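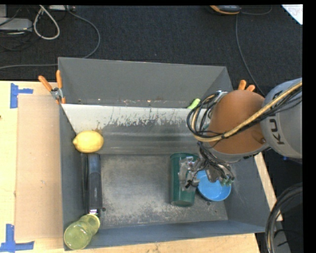
**Who can bring a dish or a story to the Borville Homecoming Supper?**

Anyone who has ever lived in Borville, has family from Borville, or lives close enough to smell the onions frying is welcome to bring one or the other, or both.

**FOR IMMEDIATE RELEASE**

# Borville Homecoming Supper Returns in May, Along With a New Book of Neighborhood Recipes and Memories

BORVILLE – The Borville Homecoming Supper will be back at the old Sundora School this May, and this year there will be something to carry home besides a full stomach and a foil-covered plate. The Sundora Kitchen Table Project, which has spent two winters gathering recipes and the stories that go with them, will put its first book on sale that evening. It is called *Come In, You're Letting the Heat Out*, and if you grew up on any of the roads between the creek and the Troscombe line, you have probably had those words hollered at you by somebody's grandmother.

The supper goes back to a time when the school still had pupils in it. Families who had moved away for work would come home for one weekend in spring, and the ones who had stayed would feed them. There was never a printed menu. People brought what they were known for, and they knew what they were known for because everybody asked them for it every year. The school closed, the supper moved to a church basement and then to a picnic shelter (where it rained, and rained, and rained), and for a good while it didn't happen at all. It came back to the school three years ago after the roof was mended, and it has been growing ever since.

Doors open at 4:00 p.m. and supper is served at 5:30, or whenever the rolls are ready. Long tables will be set up in the gym and in the two front classrooms, and there will be seats for 200 at a time. Folks who finish early are kindly asked to take their coffee out to the porch so that others can sit down, though we know very well how hard it is to get up in the middle of a good conversation, and we won't be rushing anyone with a pie fork still in their hand.

## About the book

When the Kitchen Table Project first asked for recipes, we put a shoebox on the counter at Mollel Feed and Hardware and hoped it would fill up by Christmas. It filled up before Thanksgiving, and then so did the next one. In the end 649 recipes came in, which is a great many for a town of 3,938 people, and they came on index cards, on the backs of envelopes, on a paper plate, and in one case on a strip of wallpaper that had been saved when a kitchen was torn out. Quite a few were for the same potato salad. We printed four of those, next to each other, and we'll let the families sort it out among themselves.

What surprised us most was how much people wrote around the edges. A recipe for molasses cookies came with a whole page about walking home from school in the snow and seeing the kitchen light on from the bottom of the hill. A recipe for chow-chow turned into a story about a borrowed truck, a flat tire, and three bushels of green tomatoes. Several people apologized for going on so long. Please don't ever apologize for that! Those pages are our favorites, and we kept every one we had permission to print.

The book is arranged by the time of year, starting with spring greens and ending with the week after Christmas, when all anyone wants is soup. There is a chapter on Decoration Day dinners, a chapter on what to bring when there has been a death in the family, and a chapter of things children can make with only a little help. Where the measurements called for "a lump" or "enough," we have left them as they were and added a note from somebody who cooked it and can tell you how big a lump.

Copies are $30 each and will be sold from a table by the front doors during the supper. After that they can be bought at Mollel Feed and Hardware and at the Troscombe library desk. All the money from the book goes toward a new stove for the school kitchen, which is still getting by with two good burners and one that has to be talked to.

## Bringing a dish

If you would like to bring something, please bring it ready to serve, with your name on the bottom of the dish and a card saying what's in it. Neighbors with allergies have told us the cards make a real difference. Hot dishes go in through the kitchen door on the north side. Desserts go straight to the library room, where they'll be guarded. If you don't cook, we could use ice, paper napkins, and lemonade, and we can always use another pair of hands for drying.

## Bringing a story

The old principal's office will be set up as a quiet corner with a recorder and two comfortable chairs for anyone who would rather tell a story than write one down. You can talk for five minutes or for an hour. We are especially hoping to hear about the Halloween suppers, the ice storm, the bean stringings, and the summer the ball team used the Sundora cafeteria as a locker room. Old photographs are welcome too, and can be copied while you eat and handed back before you leave.

There is no charge for the supper, and there never has been. A jar for the light bill will be on the table by the coffee.

Parking is in the lower lot and along the ball field. The upper lot is saved for people who have trouble with the hill, and there is a ramp to the side entrance.

**About the Sundora Kitchen Table Project**

The Sundora Kitchen Table Project collects recipes, photographs, and spoken memories from Borville and the nearby communities, and keeps them at the Sundora School, where anyone may come and look through them on open afternoons.

**Contact:** Sundora Kitchen Table Project, Sundora School, Borville. Messages may also be left at the counter at Mollel Feed and Hardware during store hours.

###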